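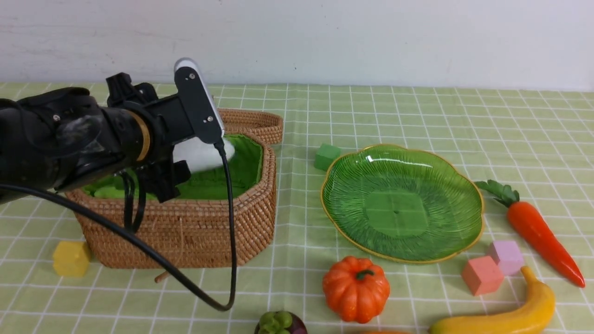

**How much bench space does the Grutum arm kit need?**

A card table is enough, if you clamp the base near one edge and keep the first two feet in front of it for your parts.

## Grutum Arm Kit, tabletop, single

Kit price $662. Wrist sensor mount only, $157. Arm without the gripper, $343 — pick this if you already have one you like.

Built in small batches at the Drornalora shared shop. Current batch ships from Nov 30, 2023. Next one in May, probaly.

**In the box**

- arm segments, dark matte, pre-drilled
- gripper with fingers fitted
- sensor mount, boxy, black, bolts on past the wrist joint
- cables, long ones. Leave slack
- bag of screws plus spares
- 2 clamps

**Not in the box:** power supply, computer, anything to pick up. Toy food and foam blocks work fine for a first setup. So does a basket with a lid, hinge it open first. A tablecloth is ok but tape the corners down or it creeps.

**Build notes**

One evening for most people, longer if you share tools. Do the wrist last. Screws on the sensor mount stay loose until you've set the tilt, then tighten. Route the cables by hand through a full swing before power goes on — a loop hanging low in front of the gripper will catch on a basket rim sooner or later. Velcro straps beat zip ties here, you will be redoing it.

Soft things: start with grip force at the lowest setting and go up one step at a time. Hard blocks can take more.

**Software**

Runs on Pletel, free download, link comes with the order email. Older Owen boards work too but need the adapter cable, ask befor you order.

**Returns**

30 days, unbuilt. Built ones we'll repair, you pay postage. Spare fingers always in stock.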